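We changed the snack counter at the studio this week, and since a few people asked how it's laid out now, I'm writing it down.

The old setup was a shelf above the sink and a box of chips underneath it. You had to bend down for the chips and reach up for everything else. Dilek Avcı hated it, and so did anyone with a mug in one hand. We now have one long brown tabletop, and everything sits on it.

Drinks go at the back. I bought a clear acrylic bottle rack with two tiers, and it holds six bottles of Coca-Cola, three up and three down. I had it down as too small when it came out of the box, but it does the job. You can see when it's running low without moving anything.
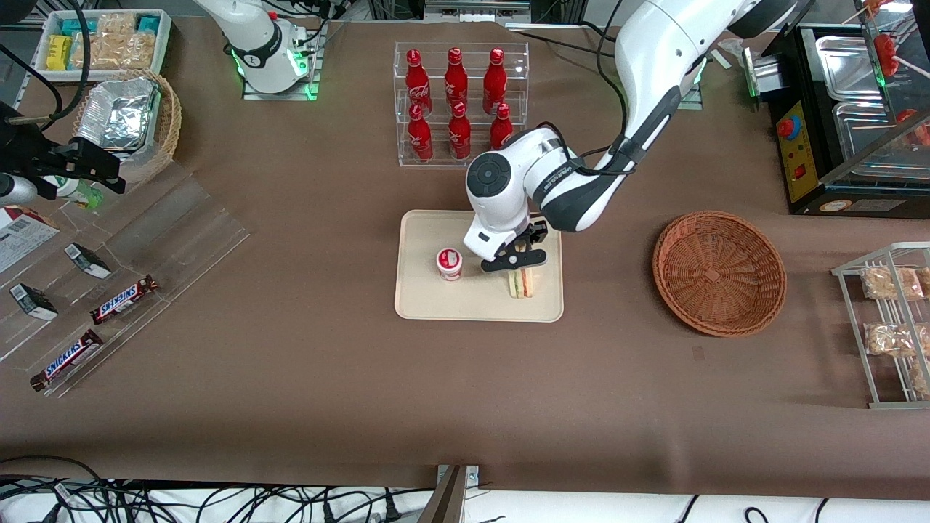 Lunch is put together on a tray. Sandwich first, then a cup of something, then a drink if you want one. I like the trays with rounded corners because they wipe clean fast. Tuncay Coşkun still carries his sandwich across the room in his hand – I've stopped bringing it up.

The bags of baked snacks are on a silver wire rack at the side. The tiers are angled, so the bags lean back and stay put. Next to it there's a round wicker basket. It's meant for fruit, and I haven't settled on which fruit yet. Pears went soft last time.

The clear plastic bin was a late addition. It came from the Karaca order, which was 180 in all, and I had planned to use it for napkins. Bottles lying on their side fit in it well, so now it takes the ones that don't go in the rack.
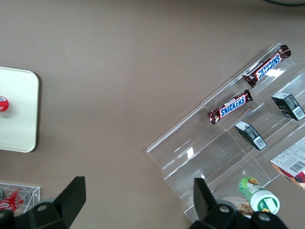 I also wanted to keep the middle of the table open. On the old shelf there was never a spot to set a tray down while you picked things out, and we had 2 spills in April of last year alone. So the rule is that things live at the edges, and whatever you're working on goes in the center.

Still to do: labels for the wire rack, and a second basket if Aslı Çetinkaya finds one that matches. She thinks Skovik has them.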